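## 7. Gripper won't release / stops low inside a chassis (fault 102)

Rev. November 2018, E. Sutherland. Replaces the old section 7, throw that one out.

Applies to Mastness arms running the Plandow cell software on open PC chassis work: memory, CPU, fan bracket jobs. If you're on the Clurthorpe bench fixture the steps are the same but the stop button is on the left leg of the table, not the pendant.

**What you see:** arm halts on the way down into the chassis. Pendant shows 102. Fingers hold whatever position they had. Sometimes the status light goes back to green after a few seconds – ignore it, the fault is still latched.

**What happened, usually:** the wrist hit a force limit. Finger housing caught on a bracket, fan mount or the edge of a memory slot. Less often the cell thinks the chassis is sitting lower than it is and drives straight past the approach height. We lost a board that way in February. Arm stopped, operator pressed Resume, arm finished the move. Socket pins flattened. Don't press Resume.

> **CAUTION:** Never press Resume on a 102 with the gripper inside the chassis. Resume completes the last commanded move. It does not back out first.

> **CAUTION:** Chassis power off and cord pulled before any hand goes in. The arm stop does not cut power to the chassis. Two separate things.

### 7.1 Make it safe

1. Press the stop. Wait for the brake click.
2. Pull the chassis power cord. Leave it on the table where you can see it.
3. Wait 30 seconds.
4. Wrist strap on. Clip to bare chassis metal, not to the arm.
5. Switch pendant to Manual, speed to lowest setting.
6. Write down the force reading on the pendant before you clear anything. It gets wiped on reset and we need it for the fault report.

### 7.2 Look before you move anything

Open the wrist camera view on the pendant. Don't try to judge it from the side, the chassis wall hides the fingers. Find out what the gripper is near and which way is clear.

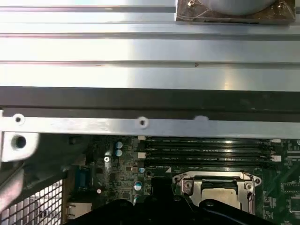

*Fig. 7-1. Wrist camera view, gripper low over the CPU socket. Memory slots behind, fan bracket top right.*

The fingers are out of focus this close to the lens, so the view is good for "what's near" and bad for "is it touching". In a position like Fig. 7-1 the gripper covers the lower part of the socket and you can't tell clearance at all. Assume contact. Use a flashlight and a mirror from the open side.

Check these:

- Socket lever and bracket. A finger hooked under the bracket will lift it when you jog up.
- Slot latches. They snap off easy.
- Capacitors by the slots. Side load breaks the leads, may not show until the board is tested.
- Fan wires. If a wire is looped over the wrist, free it by hand first.

### 7.3 Back it out

1. Confirm the pendant is in **Tool** frame. In Base frame "up" may not be up for the gripper. This is the mistake most people make.
2. If fingers are holding a part, leave them closed. If they're empty, leave them as they are too. No opening or closing inside the chassis.
3. Clear the fault: hold Reset until 102 goes off the screen. If it comes straight back there is still load on the wrist, go to 7.4.
4. Jog up one tap. Look. One tap again. Watch the board, not the pendant – if the board flexes, stop.
5. Keep going until the fingers are above the chassis top edge. Only then jog sideways.
6. Send the arm Home from the pendant menu. Hands out of the cell.

**Note:** force reading should drop on the first tap. If it goes up you're moving the wrong way or you're hooked. Stop and recheck the frame.

### 7.4 Fault comes back on reset

Load is still on the wrist. Do not keep hitting Reset.

1. Press the stop again.
2. Loosen the two chassis clamps half a turn each. Half, not all the way.
3. Let the chassis settle. Don't push down on it.
4. Release the stop and try Reset again.
5. Still 102? Stop there and get the cell lead. Hand-releasing the brakes is a two person job, see section 9. The arm drops when the brake lets go, and it drops onto teh board.

### 7.5 Before you run again

- Inspect the board. Any bent pin, cracked latch or leaning capacitor, tag it and pull it. No "it'll probably be ok".
- Check both finger tips for chips. Worn tip, replace the pair.
- Tighten the clamps, then re-teach the chassis height. Required after every 102, even if nothing looks moved.
- Check that the approach speed limit is on. It gets turned off for calibration and sometimes dosen't get turned back on.
- Dry run with no part in the fingers, low speed, one hand on the stop.
- Finger wear counter: if it reads over 2,000 cycles change the tips now. The cell that failed in February was at 1,607 so don't treat a low count as proof the tips are fine.

### 7.6 Report

Fill in the Kandasamy fault form, same shift. Needs the force reading from 7.1, a saved wrist camera still from before you jogged, the job name, and which step you got to. If you pressed Resume, put that down too. Forms go to Ewan Sutherland's tray or the shared folder.

Second 102 on the same chassis type in one shift: take the cell out of service, lock the pendant, leave the tag on until the height teach has been checked by the cell lead.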